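Tinddale Village List – message 2143
Subject: Re: Opening hours of the shop, and the bread order
From: Pieter Fourie
To: Tinddale Village List

Hello everybody,

Thank you for the many answers to my first message. I will try to reply to all of them in one letter, so that your mailboxes do not fill up. Please excuse my long sentences, my wife says I write English as if I pay a fine for each full stop.

First the matter of hours. Since the Plengate road was closed for the bridge repair, the delivery truck must go around by Menon and it reaches us after lunch. Before, it came at 7 am and the shelves were full when the school bus left. Now a person who shops in the morning gets what was left from yesterday, and a person who shops at 4 pm gets the fresh things. I think this is the true reason for most of the complaints, and not that the shop has become careless.

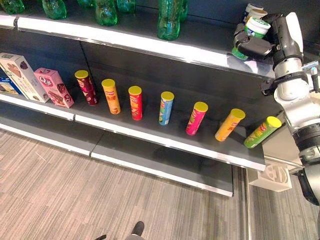
Margaret wrote on this point:

> I don't mind when the truck comes, but I do mind driving 19 kilometres
> and finding no milk. Could the shop put a note on the list when the
> truck is in? One line would do. My neighbour and I could then share
> the petrol and go together.

I find this a very good idea and I have asked at the counter. They are willing, but in the afternoon there is only one person at work, and she can not unload and write messages at the same time. If somebody who lives opposite would like to write the line for her, please tell me. It should say only "truck is in" and, if known, whether there is milk and bread. We do not need a discussion under it every day.

Second, the bread order. At present you write your name in the book beside the till and the loaves are kept for you until closing. The book has become difficult. Some people write "the usual", and the baker in Menon can not know what is usual. Please write the kind of loaf, the number, and whether you want it sliced. Orders for the next day must be in the book before noon.
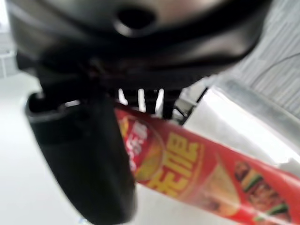 If you can not come for your bread, telephone before closing. After that it is sold to whoever asks, and I believe that is fair. Last month 9 loaves stayed over in one week, and the shop had to pay for every one of them.

Third, several families asked for a later closing on the days when there is football training. I have put this to the owners. They answered that they could try it through February, until 7 pm, and then look at the takings. So if you want the late hour to stay, you know what to do – buy your dinner there on those evenings, and not only a drink.

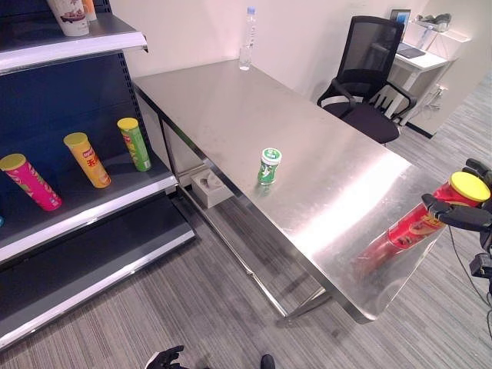 About the prices I do not want to write very much. Yes, the supermarket in Plengate is cheaper for tinned food and for washing powder. I go there myself once a month and I will not pretend something else. But I remember the winter when the road was flooded, and we had only the one shop and whatever was in our cupboards. The Masura shop closed in the year after that flood, and people there now drive an hour for a litre of milk. I would not like us to have the same.

The old notice board by the door will stay where it is. Cards for firewood, lost cats and piano lessons are free for one month. Please put your name and telephone number on the card, because two of the present ones have neither.

The shop's page on the village website has the new hours on it, with thanks to the person who typed them. I have copied it under my name for those with a slow connection.

With friendly greetings,
Pieter Fourie

---- copied from the website ----

Tinddale Village Shop 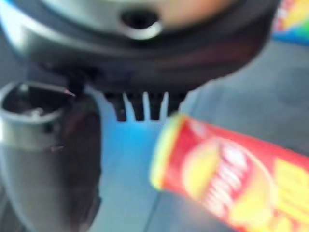
Page last modified: February, 4.40 pm

Open every morning from 8. Closing at 5.30 pm, and at 7 pm on football training evenings until the end of the month.
Bread orders for the next day: in the book before noon.
Parcels: please bring the card and some identification.
Gas bottles: ask at the counter, exchange only.
Telephone: Tinddale 678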